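Gripper notebook – January, equipment plan for next quarter

Continued from previous page. Numbers below go to Lionel Kershaw before the order window closes.
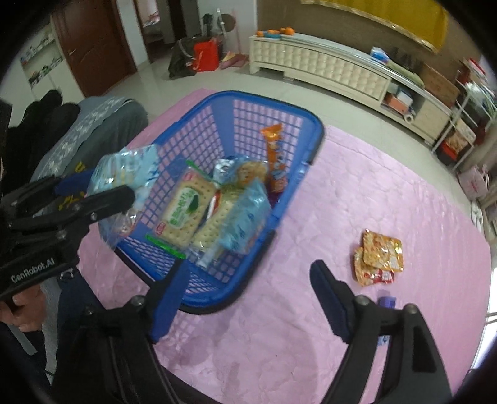
Snack basket task, both hand-held grippers at the table.

Budget line is for hand-held units, spare finger pads and storage. No arms this round. Kershaw asked whether we could buy one arm and fewer hand-helds; I priced it both ways and the arm eats the pad budget for the whole year. Left out.

Pairs. We have 2 complete pairs in regular use. Request is for 5 pairs total, so three more. One of the new pairs stays in the case as a swap unit. Last quarter a loose linkage screw stopped a whole afternoon while we looked for the right driver. Add a driver set per case, cheap, same order.

Pads. These go faster than anything else. Crinkly film is the worst surface we have for grip and most of the household tasks now involve it: crackers, cookies, stick packs. Stock on the shelf is 67 pads, mixed blue and navy, some already trimmed. Naylor sells them in boxes of 80. Two boxes should carry us to summer. Ask whether they will hold the price if we take the second box later.

Check before ordering: does the Naylor pad fit the newer finger without shimming? Their sheet says yes. Movach had the same claim on theirs and we ended up sanding every one. Get a sample first.

Props. Separate line, small. Wrapped snacks have to be replaced often because the packs go soft with handling and stop behaving like new ones. Lattice baskets are fine, no need for more. I want a spare quilted cover in a plain dark color. Fingers catch in the wrinkles on low picks and I'd like to compare fabrics before blaming the pads.

Storage. Trastberg quoted for drives and a dock. Quote is OK but delivery is slow – if we want it for the next home sessions it has to go in first, ahead of the grippers. Grarkonano quote still missing, chased by email at 10:40.

Open items:
Sample pads from Naylor
Warranty terms on the swap pair
Who signs for the Trastberg order while Kershaw is out
Move the driver sets to consumables if the equipment line runs over

Draft sheet is in the shared folder, tab 2. Pad usage column is my estimate from the session logs, please correct it if you kept your own count.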